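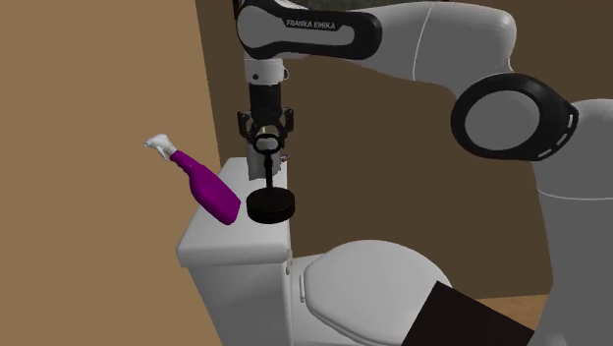
The Smallest Room in the House

Home Features Interiors Gardens People Back Issues Subscribe

Search this magazine Enter keyword Go

By Paraschiva Olteanu

When my husband and I bought the house in Vorerley, the seller showed us the kitchen for a long time, and the garden for even longer. He opened the bathroom door for one moment and closed it again. I remember thinking that a man who is proud of his plum trees should also let people see where they wash their hands.

The bathroom was small. The door opened inward and stopped against the toilet, so to enter you had to turn your shoulders, step in, and close the door behind your back before you could stand straight. My mother-in-law, who was then in good health, called it the telephone booth. We lived with it for eleven years.

I write mostly about houses, and in this work I have seen many kitchens with islands and many living rooms with tall windows. People invite me to see these. They almost never invite me to see the bathroom, although it is the room where the mistakes of a house are easiest to feel. In a living room you can move the sofa. In a bathroom the toilet stands where the pipe is, and if the pipe is in the wrong place, your knees will know it every morning.

This year I decided to ask about it. I put a short notice in the newsletter of our district, asking for stories of small bathrooms, and I expected a few answers. I received 26 letters, some of them with drawings.

Many were about doors. A retired teacher from the upper part of town wrote that she took her bathroom door off its hinges in April and hung a curtain, only for the time of the painting, and the curtain is still there. Her grandchildren sing when they are inside, so that everybody knows. Another family changed the swing of the door to open into the hall, and then had to move a coat rack, and then a shoe cabinet, and finally a lamp. The father drew all this on squared paper with arrows.

Others wrote about the floor. In the older streets of Vorerley the bathrooms were added to the houses later, often in a former pantry, and the floor was raised to hide the drain. This makes a step of the height of a hand. Young people don't see this step. Older people think about it before they go to bed.

One letter came from a couple who live in Nestdale, the group of row houses behind the old dairy. They are both past seventy and they wanted to stay in their home. Their daughter wanted them to move to a place with an elevator. The discussion lasted a winter, and at the end of it they made an agreement: the bathroom would be rebuilt, and if it was still difficult after one year, they would move.

I went to visit them. They have a narrow room, longer than it is wide, and before the work it had a bathtub that neither of them had used for a long time. The tub was full of laundry and one folding chair. Now there is a shower without any edge, where the floor goes down so gently that I noticed it only from the way the water ran. The toilet is a little higher than the usual kind. The wife told me she had been ashamed of this word, "raised," because it sounded to her like a hospital. Now her friends ask to try it, and two of them have ordered the same.

The work was done by Grisix, a small building firm that takes almost only bathrooms. The owner told me that customers often arrive with a picture of a very large bathroom, with a plant and a wooden stool, and ask for the same thing in their own space. He does not argue with them. He brings a roll of tape and marks on the floor of their living room how big their bathroom really is, and then he marks the tub, the sink and the toilet. After this they talk about a different plan. He leaves at least 800 millimeters of free width for a person to pass, where the walls permit it, and when they don't permit it he says so on the first day.

He also said something about storage that I have thought about since. In a small bathroom, people put shelves above the toilet, because it is the only empty wall. Then they fill the shelves with everything, and the first time they reach for a towel, a bottle falls. He prefers one closed cabinet, not deep, and set to the side, where the hand arrives naturally. I looked at our own shelf that evening and took down four bottles of shampoo, each with a little left in it.

Light was the other subject of the letters. Many bathrooms have one lamp in the center of the ceiling, and it puts a shadow on the face exactly when you want to see it. A woman who works as a hairdresser recommended a lamp on each side of the mirror, at the height of the eyes. She paid 200 for the pair, secondhand, and she says it was the best money she spent on her home. Her cat, Zaki, sleeps in the sink and doesn't care for the new lamps.

As for us, we finally changed our bathroom after my mother-in-law broke her hip. We had 18 days before she came to stay, and we did it badly and quickly. The door now slides into the wall and makes a noise like a tram. The tiles don't match the old ones near the window. But she could go in alone, with her walker, and close the door by herself, and for her this mattered more than the tiles.

She stayed with us for one spring and then went back to her own apartment. Before leaving, she asked for the name of the man who made the sliding door.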